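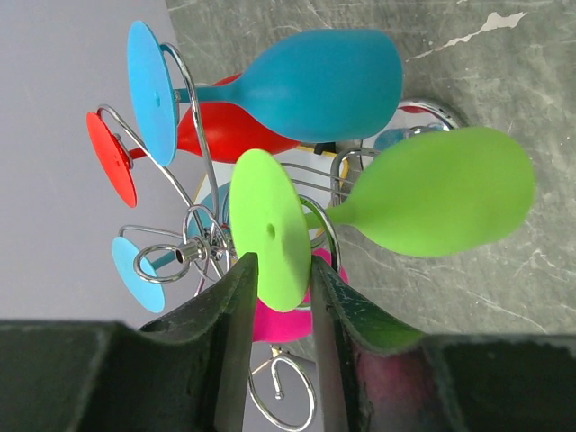 Silicone glasses and racks: frequently asked questions

Nallgate supplies stemmed silicone glasses and wire racks to holiday lets, outdoor caterers and private households. The answers on this page cover care, storage and ordering. Customers who order in mixed colours, such as the teal, red and lime green glasses held on the chrome wire rack, receive the same quality throughout, and the care instructions do not vary from one colour to another.

How should the glasses be placed on the rack?
Each glass should be laid on its side with the stem resting in the curve of the wire and the foot facing outwards. Please load opposite sides of the rack in turn, particularly when it stands on a smooth worktop. The rack should be emptied before it is carried to another room.

May the glasses be washed in a dishwasher?
Yes. They should be placed in the upper basket, away from knives and graters. The rack is not suitable for the dishwasher and should be wiped with a damp cloth and dried at once. Scouring pads and products containing bleach will mark the chrome.

My glasses have taken on the smell of washing-up liquid. What can be done?
Silicone may hold the scent of strongly perfumed detergents. Soak the glasses in warm water with 2 tablespoons of bicarbonate of soda, leave them overnight and rinse well. The treatment may be repeated.

Why do the glasses attract dust and lint?
A matte silicone surface picks up fibres more readily than glass does. We advise customers to let the glasses dry in the air and to avoid cotton tea towels. Glasses brought out after a long period in a cupboard should be rinsed before use.

Are they suitable for hot drinks?
The glasses are sold for cold and room-temperature drinks only. The sides soften slightly when warm and the bowl becomes difficult to hold steadily.

Can I choose the colours in my set?
Colours may be chosen individually on orders of eight glasses or more. Smaller orders are sent in an assortment selected at our Misden warehouse. Shades can differ a little between production runs, and customers adding to an existing set are asked to quote their earlier order number.

Is the rack sold separately?
Yes. The rack is listed under the Grernico range, and the glasses under the Igwe range. Both may be placed in the same order and will be sent in one parcel where stock allows.

What is the returns period?
Unused goods may be returned within two weeks of delivery in their original packaging. Faults in the chrome finish should be reported in writing, with the order number and a short account of how the rack has been cleaned.

Page last reviewed: 8 April 2018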